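Monday, October 21, 2024

Kitchen table layout, second try. Teodor wanted the **colander** kept on the left, long side running up and down the table, so it went there and everything else was fitted in after it.

- Ketchup on the round plate, at the top.
- Cup below the plate, handle toward the front.
- Orange slice and the yellow piece near the front edge.
- Small red piece by itself, right of the colander.

The plate sits too close to the back. Wiesława suggests moving it 3 inches forward and taping its outline. Still need a second cup from the Wetine box, and the food bin wants a new label. Ask Embla where the Prelletti order went.

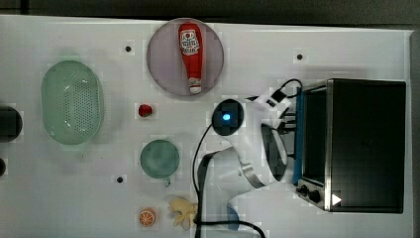
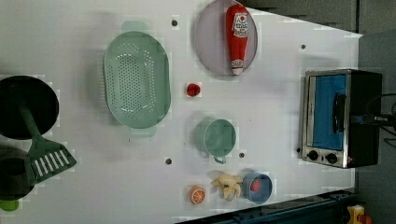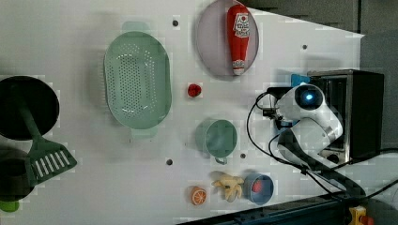
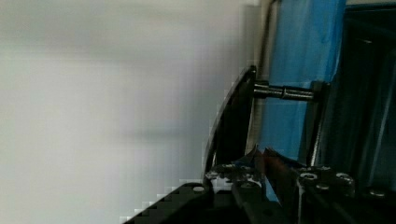
First three: table from overhead, ketchup on the plate.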